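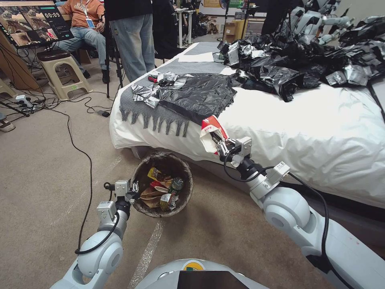
A woven basket beside the bed, partly filled with wrappers and a green plastic bottle.

The Case for Weighing Flour
11/30/20

Whole wheat flour behaves differently from white flour in a cookie dough, and most failures can be traced to the measuring cup. A cup dipped straight into the bag holds more flour than a cup filled with a spoon. With white flour the error is often small enough to ignore. With whole wheat, the bran takes up water slowly and keeps taking it up after mixing, so a small excess turns into a dry, crumbly cookie by the following day.

The test kitchen at Priltura, a baking school in Vistdale, began weighing all dry ingredients in June. Its standard oatmeal cookie uses 500 grams of whole wheat flour per batch. Before the change, students measured by volume, and the dough varied from one bench to the next. The school now keeps a scale at each bench. The scales read to one gram and carry a limit of 2,000 grams, enough for the mixing bowl and a full batch of dough.

The second variable is rest time. Dough made with whole wheat flour should sit in the refrigerator, covered, for at least nine hours. Bran softens during this period and the raw, grassy taste fades. Dough baked right after mixing spreads more and has a sandy texture. Resting longer than a day brings little further change in texture, although the color of the baked cookie deepens slightly.

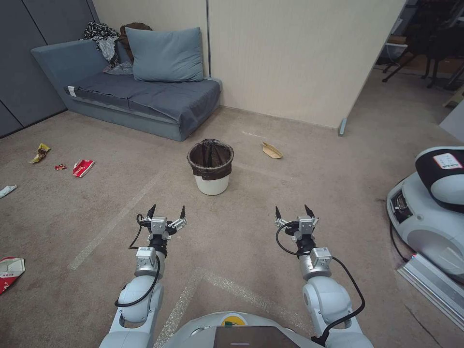
Can I swap whole wheat flour for all of the white flour in a cookie recipe?
Replace it by weight, add a tablespoon of milk per batch, and rest the dough overnight.

Grind size matters too. Carrasco, a mill that supplies the school, sells a coarse and a fine grind from the same wheat. The fine grind gives a cookie with a closer crumb and a more even edge. The coarse grind suits bars and thick cookies, where some chew is wanted. Bedero, a smaller mill, offers only a medium grind, and the school uses it for shortbread.

Bake at 350 degrees on a light-colored pan. A cookie of ordinary size takes 11 minutes in the school's ovens. The center should still look soft when the pan comes out. Whole wheat dough starts out brown, so color is a poor guide to doneness; press the edge lightly and look for a firm rim. Leave the cookies on the pan until they can be lifted without bending.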